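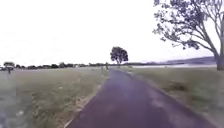 Student projects | Health and Community

Take-up of a hardship fund after serious injury: the Murnov appeal

Bontu Birhane and Joscha Kettler
Supervisor: Marcela Šimko

1. Background

The Murnov appeal pays small grants to households in which an adult has had a spinal or head injury. Money is raised locally through collections and sponsored events. We examined whether the grants reached families during the hospital stay or only after discharge.

2. Data

The appeal supplied 439 anonymised applications. We removed 20 in which the date of injury was missing. Donations were taken from a separate ledger holding 3478 entries, kept by Bezawit Yilma. Gifts in kind were excluded, as they had been valued in different ways from year to year.

3. Results

Most applications were made after discharge. Travel to hospital was the cost named most often, followed by lost wages. The mean grant was almost £477. Applications made through a ward social worker were complete more often than those sent in by relatives, and were decided sooner. Donations rose in the weeks after a local newspaper report and then fell back to their former level.

4. Limits

Refused applications were not kept before the present form was brought in. Household income was self-reported. The ledger does not separate single gifts from regular ones, so repeat giving could not be measured.

5. Further work

Gebremedhin Kumsa has agreed to share records from the Wako fund, which uses a similar form. The wage question differs and will need recoding before the two sets are joined.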